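Preparing Household Textiles for Seasonal Storage

Trevthorpe Household Resource Center
Home Care Guides

Purpose of This Guide

This guide explains how to clean, fold and store clothing and bed linen between seasons. It is intended for residents of apartments and small houses with limited closet space. The procedure suits cotton, linen, denim and most synthetic blends. Wool, silk, leather and down are covered in separate guides and should not be stored by the method given below.

Residents usually carry out this work in August, before the heavier clothing is needed, and again in spring. Allow one full afternoon for a household of two people.

What You Will Need

Storage boxes with lids, or zippered fabric bags
Acid-free tissue paper
Plain labels and a permanent marker
A clean, flat surface at least as wide as an opened pair of pants
Mild laundry detergent

Step 1. Sort

Remove everything from the closet or drawer before making any decisions. Place the items in three groups: to be stored, to be kept in use, and to be given away. Items that need mending belong with those kept in use until the repair is complete. A loose hem or missing button is easily forgotten once the box is closed.

Check all pockets. Coins, keys and paper tissues are the usual finds, and a pen left in a pocket can ruin a whole box of linen.

Step 2. Wash and Dry

Wash every item that will be stored, including those that look clean. Body oils and traces of food are often invisible when fresh and turn yellow over several months. They also attract insects. Do not use starch or fabric softener on this wash.

Turn denim inside out and close the zippers. Wash dark colors separately from white or printed bedding.

Dry all items completely. Seams, waistbands and the corners of fitted sheets hold moisture longest and should be checked by hand. After machine drying, leave the items in the open air for 2 hours before folding.

Step 3. Fold

Fold on a surface that allows the whole garment to lie flat. A made bed is suitable and is generally more comfortable to work at than a low table.
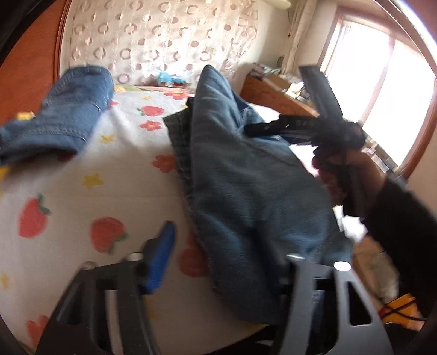
Begin with the largest and heaviest items, which will form the bottom layer of each box. For pants, bring one leg over the other, smooth the fabric from the waistband toward the hem, and fold in thirds. Shirts should be buttoned at the collar and folded around a sheet of tissue. Sheets and pillowcases may be folded together as a set, with the pillowcases placed inside the sheet.

Avoid pressing creases in firmly. Fabric that remains sharply folded for a long period may weaken along the line, and printed cotton may fade there – a fault that later washing will not correct.

Step 4. Pack

Line each box with tissue paper. Place heavy items at the bottom and lighter items above them, and stop when the contents reach the rim without being pushed down. A box of the Andel or Böttcher type, 18 inches deep, is the largest we recommend for denim. Deeper boxes become difficult to lift and the lower layers are crushed.

Vacuum bags such as those sold under the Vakon name may be used for synthetic bedding. They are not recommended for natural fibers stored longer than one season.

Label each box on the short side with the contents, the name of the wearer and the month of packing. Keep a copy of the list inside the closet door.

Step 5. Store

Choose a dark, dry place within the heated part of the home. Attics and garages are often unsuitable on account of changes in temperature. Boxes should stand at least 2 inches clear of outside walls – more in older buildings – and should never rest directly on a concrete floor.

Open each box once during the storage period. If a musty smell is present, remove the contents, air them for a day, and wash them again before repacking.

Returning Items to Use

Unfold the items and hang them overnight. Light creases in cotton can be removed by placing the item in a dryer on low heat for 20 minutes with a damp washcloth. Discard used tissue paper that has yellowed. Boxes may be wiped with a dry cloth and used again.

Related Guides

Storing Wool and Knitwear
Removing Common Stains
Simple Repairs to Seams and Hems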